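Caldeira 4x4 : bruit de roulement arrière à 100 km/h, roulement ou pneus ?
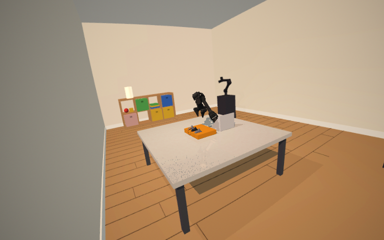
flikouz_38
Bonjour à tous. Véhicule : Caldeira 4x4, boîte manuelle, 134 000 km. Depuis un mois j'ai un ronronnement grave à l'arrière, qui apparaît vers 70 et devient franchement pénible à 100. Pas de vibration dans le volant. Le bruit ne change pas au débrayage ni au point mort. Pneus arrière Fleklow montés au printemps, permutés une fois. Le garage me propose de remplacer les deux roulements arrière d'office. Avant de signer le devis, j'aimerais un avis.

mecano_du_lundi
Si ça ne change pas au débrayage, tu peux écarter la boîte. Fais le test en courbe : à vitesse constante, appui à gauche puis à droite. Un roulement fatigué côté droit ronfle plus fort quand tu charges le côté droit, donc en virage à gauche.

TransfertCourt
Le test en courbe est surestimé sur ce modèle. À l'arrière ce sont des roulements à double rangée, et j'en ai vu un complètement piqué qui faisait le même bruit dans les deux sens. Pont arrière sur chandelles, ressort de suspension dans une main, on tourne la roue de l'autre. Si le ressort transmet un grain, le roulement est mort.

mecano_du_lundi
Surestimé, non. Incomplet, d'accord. Il prend deux minutes et ne demande aucun outil, je commencerais quand même par là.

flikouz_38
Test fait ce matin sur un rond-point désert. Aucune différence nette, peut-être un peu plus de bruit en appui à droite, mais je ne mettrais pas ma main au feu. Pas de jeu à 12 h / 6 h.

benne_et_cardan
Regarde tes pneus avant de démonter quoi que ce soit. Passe la paume sur les pavés d'épaule, dans un sens puis dans l'autre. Si ça accroche dans un seul sens, tu as une usure en dents de scie et le bruit vient de là. Les Fleklow y sont sujets dès que le parallélisme arrière est un peu ouvert. Chez moi c'est apparu en 3 000 km.

TransfertCourt
Les miens en ont fait dix fois plus sans bruit. Ce n'est pas le pneu, c'est la géométrie.

benne_et_cardan
C'est ce que j'écris : « dès que le parallélisme est ouvert ». Relis.

Itumley_V6
Autre piste — rare, mais ça m'est arrivé sur l'Itumley, qui partage le même pont : niveau d'huile du différentiel arrière. Bouchon de remplissage à clé Allen de 13 sur le mien, vérifie avant d'acheter l'outil. L'huile doit affleurer le filetage, véhicule à plat. Chez moi il en manquait un bon verre à cause du joint de sortie de demi-arbre.

mecano_du_lundi
Un pont qui chante change de ton entre accélération et retenue. Il dit que non.

flikouz_38
Je n'ai parlé que du point mort, en fait. En retenue, je n'ai pas écouté. Pour les pneus : ça accroche nettement sur l'épaule intérieure des deux roues arrière, dans un seul sens.

benne_et_cardan
Permute avant/arrière et refais le même trajet. Si le bruit passe devant, tu gardes tes roulements et tu paies une géométrie. Attention au sens de rotation s'ils sont directionnels.

TransfertCourt
Et contrôle le niveau du pont tant que la voiture est levée. Je maintiens le test du ressort.

flikouz_38
Ils ne sont pas directionnels. Devis refusé pour l'instant, permutation lundi. Quelqu'un a le couple de serrage pour les jantes alu Flikell ? La notice ne donne que la tôle.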